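Nuststead clothing swap returns to Foley Hall with longer hours

2022-04-26

The Nuststead clothing swap is coming back to Foley Hall this September, and if you missed it last time you'll be glad to hear there will be a good deal more room to move around. The organizers have booked the side room as well as the main floor, which ought to take care of the line that went out the door and halfway to the bakery. 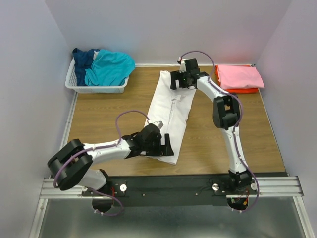
2 min read

The idea hasn't changed since the first swap. You bring clean clothes you no longer wear, you get a ticket for each piece, and you take home the same number of pieces that somebody else has grown tired of (or grown out of, in the case of the children's rack, which empties faster than anything). The last swap took in 4000 pieces, and all but 1000 of them went home with new owners the same day. What was left went to the Brekum thrift store, where the staff were very kind about the number of bags.

Plain basics are wanted most of all. White T-shirts and simple cotton tops were gone before lunch last time, and plenty of people asked for more. If you have a few in a drawer, please give them a wash and bring them along, even if they aren't quite as bright as the day you bought them.
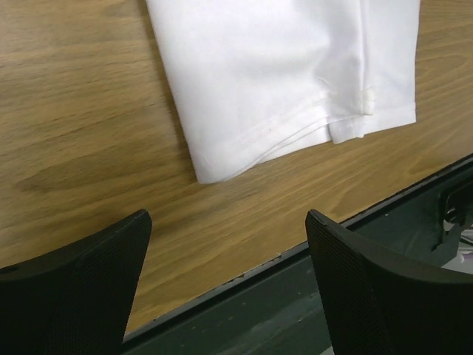 White basics are high on this year's wish list.

There is a new mending corner too, run by the sewing circle that meets above the Flododura yarn shop. They'll sew on a button or close up a small seam while you wait, and they have promised to show anyone who asks how to get yellowed collars looking decent again with nothing fancier than washing soda and a bit of patience. Bring your own buttons if you're particular about them!

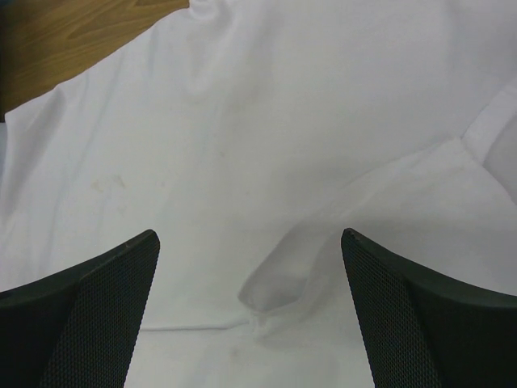

Folding is the other thing the sewing circle would like a word about. Clothes that arrive neatly folded, with the size showing, can go straight out on the tables, and the morning goes much more smoothly for everybody. Coats and dresses are better on hangers, which you're welcome to take back with you at the end.

Admission is $5 for a family, and there is a limit of 40 pieces per household. Shoes are fine as long as they come in pairs, but bedding and pillows can't be accepted this time. Drop-off opens an hour before the doors do, at the side entrance by the bike racks.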